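Search this site Enter keyword Go

April | by Esperanza Cordero

Workshop Tips: Sorting Tangled Bracelets With Hand-Held Grippers

We spent the spring at Jiltness recording people as they sorted jewelry with a gripper in each hand, then training a policy on the recordings. The final set was 1170 sorting runs. Most of what we learned concerns how to handle cord and beads, and it applies whether you are collecting data or clearing out a drawer with tweezers.

Start with the loop, not the knot. A cord bracelet with a sliding knot will come out of a pile if you grip the beaded side and lift slowly. Gripping the knot shifts it, and the loop closes up on whatever is under it.

Put the pile in an open bowl and tip it toward you. Runs with a tilted bowl had fewer dropped pieces than runs with a flat one, and the policy trained on them missed fewer grasps.

Lift each piece clear and hold it open for a moment before you set it down. Bríd Moynihan added this step after the first 100 runs, when the policy kept letting go too early. The pause gave it a good view of the whole loop.

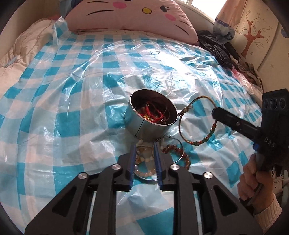 Holding a cord bracelet open beside the bowl, with the other gripper's blue pads apart.

Work on a bed or a table, but keep the height the same for the whole session. A soft surface lets beads settle into the folds, so smooth it out between runs. Shiny plastic wipes clean easily but throws glare near a window. We left the glare in for half the runs and the policy coped better with daylight afterward.

Take bangles last. They are stiff and easy to grasp from the rim, and they keep small strands from rolling away while you work on the rest.

Use ribbed pads for cord. Smooth ones let thin cord slip sideways. Check the pads for trapped thread every 2 hours and wipe them with a dry cloth.

Stop when you get a real tangle. Put it aside and undo it by hand. Our policy still fails on tight knots in thin cord, and so did most of the people we recorded.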